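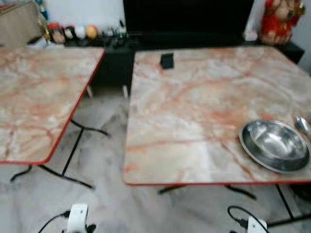

Household Tips: Budgeting for a Robot Helper
Posted April 25, 2025

Every December a certain kind of household decides that next year a machine will do the tidying. I was that household. If you are too, get a pencil before you get a quote.

Price the boring parts first. The arms are what you'll see in the brochure, and the arms are what you'll tell your brother-in-law about. My first quote, from Brakton, was $2165 for a two-arm kit. Lovely number. Cables, mounts, a spare set of finger pads and delivery came to another $1202, on a separate page, in a smaller font. Ask for both pages.

Measure your tables. Height, depth, and how far a hand has to reach to get to the back. Then measure the gap you'd need to drive anything between them. Folding tables are cheap and go away for Christmas dinner, but the feet stick out further than you remember, and your shins will have a view on this too.

Look hard at your surfaces. A marble-pattern tabletop is very forgiving of crumbs and tea. A camera may be less keen on it, and a shiny steel bowl on top is a fair test of anybody's eyesight. Ask for a demonstration with your own bowl and your own spoon. The Jalley showroom used a matte blue cup on a plain white bench, and I could have managed that one blindfolded.

Get down on the floor. Most people plan from standing height, where the house looks reasonable. Have a look from chair-leg level before you sign for anything on wheels.
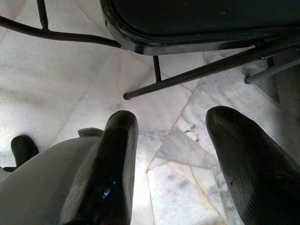

Chair legs and polished floor, from gripper height.

Chairs deserve their own line in the budget. Thin black tubes that cross each other at odd angles are a nuisance to vacuum around, never mind steer around. You can move the chairs (free), replace the chairs (not free), or buy the bumper kit, which Fuvunano will sell you for $153. I moved the chairs.

Fingers wear out before motors do, or so I was told by three different salespeople, all of whom sold fingers. Find out what a pair costs and whether you can change them yourself with a household screwdriver. If the answer involves a courier, add the courier.

Sort out your cables before delivery day. Buy hook-and-loop ties, the wide ones. Leave enough slack for the arm to move and not enough to catch the sugar bowl.

Rent if you can. Mofokeng does a trial of eight weeks, long enough for the novelty to go off and the dishes to come back. Keep a tally on the fridge of jobs done and jobs you finished yourself while muttering. Divide the rental by the first number. Have a chair handy when you do.

Last thing: clear the cabinet tops before the installer comes. Jars, boxes, ornaments, the lot. It took me most of a Sunday, and the living room looked so good afterwards that I nearly cancelled the order.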